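Feb 27, 2021

What a day for flags! I have been at the kitchen desk since breakfast with the big green album open and the tea going cold, and I want to get it all down before I forget the order it happened in.

The parcel from Kinga Csizmadia came at last. She had wrapped everything in an old pillowcase and written "open the long one first" across it, so of course I opened the long one first. 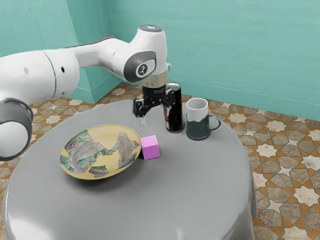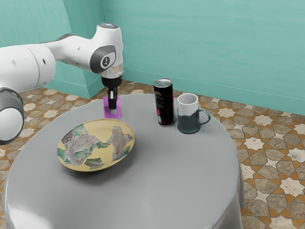

The long one was a rolled chart of Hungarian town flags, printed on both sides, and I could have danced. I have wanted one of these for years. The towns mostly fly their flags in the upright style, hanging down from a crossbar, with the arms in the upper part and the name of the town lettered nearby, and seeing so many of them together you start to notice how they borrow from each other. Blue and yellow everywhere! Bunches of grapes, plowshares, a great many wavy lines for rivers. One has a stork standing on a chimney and I love it without reservation.

Under the chart was the booklet, simply called Magyar on the cover, 242 pages, with notes by Veronika Kerekes. My Hungarian is about ten words, so I have been going through with the dictionary and a pencil. Piros is red, fehér is white, zöld is green, and with those three I managed the whole page on the national flag and felt very clever. The page on the wolf-teeth borders (the little triangles along the edge, they turn up on military colors) took me until lunch. Kerekes gives the number of teeth for one old regimental color and then a different number in the caption of the drawing, so I have marked it with a slip and will write to Kinga.

I do wish the book gave proportions more often. It says 1:2 for some of the town banners and nothing at all for the rest, and the drawings are plainly all done to one width to fit the column. Deirdre Ó Briain had the same trouble with her harbor flags and ended up measuring from photographs. I called her after lunch to crow about the chart and we were on the phone for an hour – she has found another version of the Curnow house flag, the white one with the red saltire, only this time there is a blue letter C in the hoist. She thinks it is the earlier pattern. I think it is later, and the letter was added when the ships were sold on. We argued happily and neither of us budged. She is going to scan it for me tonight, and if the stitching around the C is in a different thread I shall be unbearable.

Then more good news in the email. Kamrul Weerakoon says our February newsletter can run to 12 pages after all, so the piece on Tistitz goes in at full length, with all the drawings. I had already cut the paragraph about the forked tail and now I can put it back! Must find the old draft. I think it is in the blue folder, or else in the pile on the stairs.

Lurdes Frade sent her colored plates for the same issue and they are beautiful. Her green is a touch too dark on the second one, more bottle than leaf, and I have asked her for another try if she has the patience. She did the lion's claws in red exactly as the grant says, which the last two people to draw it both forgot.

Evening now. I have pinned the chart up over the bookcase, upright side showing, and it hangs a little crooked because the wall does too. Card number 327 is written up and filed (the stork). Tomorrow the wavy lines, and a letter to Kinga, with a proper thank you and the question about the teeth.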